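开放式办公空间的混响问题应在设计阶段解决

近年办公室装修的讨论集中在照明、空气质量和工位密度上，声学往往排在最后，通常到入驻后收到投诉才进入议程。笔者认为这一顺序应当调整：混响时间应与照度一样，作为设计任务书中的定量指标，在平面方案冻结之前确定。

目前多数任务书只写“环境安静”或“隔声良好”。两种说法都无法验收。前者没有给出测量条件，后者混淆了隔声与吸声。隔声处理的是两个空间之间的传递，吸声处理的是同一空间内部的能量衰减。开放式办公的主要矛盾属于后者，增加一道隔墙并不能缩短大厅本身的混响。

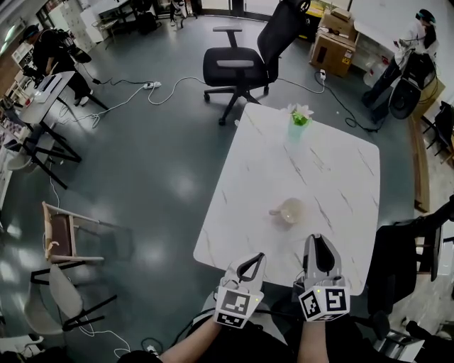
混响时间由容积与总吸声量决定。赛宾公式的形式很简单，容积在分子，吸声量在分母。层高翻倍而吊顶材料不变时，容积随之翻倍，吸声量只增加了墙面的一小部分，混响时间必然上升。这一点在方案阶段用一张表格即可算出，不需要专门软件。

笔者参与过 Nurndale 办公楼改造的后期评估。该项目入驻后，17个工位的使用者提出书面意见，其中多数抱怨的是能听清远处同事的谈话内容，声级本身并不高。业主先后采取了3项补救措施：加铺地毯、增设桌面屏风、在走道一侧悬挂织物。前两项对中高频有一定作用，对低频几乎无效；第三项因与喷淋布置冲突，4周后拆除。三项支出合计已超过原设计中被删减的吸声吊顶。 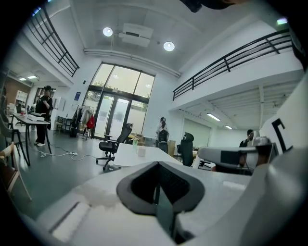

反对意见主要来自建筑师。Lorena Acuña 在去年11月的一次内部讨论中提出，过早规定吸声量会限制空间表达，尤其会迫使设计方放弃通高大厅。这一担忧有其依据，但结论过强。通高的办公空间配白墙、白顶，明亮开阔，采光条件好，业主愿意为此付费，没有必要放弃。需要讨论的是白色表面背后的构造：同样的白色饰面，可以是抹灰，也可以是微孔吸声板，视觉差别有限，吸声系数相差很大。指标规定的是性能，饰面颜色和形体仍由建筑师决定。

Mahlet Alemneh 的意见更值得重视。她认为单一的混响时间不足以描述开放式办公，应同时规定语音的空间衰减率。笔者同意。混响时间假定声场扩散，而扁长或局部通高的空间并不满足这一假定，单点数据容易误导。不过衰减率的测量需要沿工位布置测线，家具未到位时无法完成，只能作为竣工后的复核项。两者可以分工：混响时间控制设计，衰减率控制验收。

还有一种做法是以掩蔽声系统代替吸声。Woldemariam 事务所近年在几个项目中采用此法，初期投资较低。掩蔽声降低的是语音可懂度，总声级反而略有提高，在混响已经偏长的空间中叠加使用，容易引起新的不适。它适合作为补充，不宜作为替代。

具体操作上，建议任务书按倍频程列出混响时间上限，注明空场或家具到位的状态，并要求方案阶段提交计算书。材料替换时，施工方须同时提交替换材料的吸声系数检测报告，并注明安装方式和背后空腔深度，缺少后两项的报告不予接受。

2019年1月2日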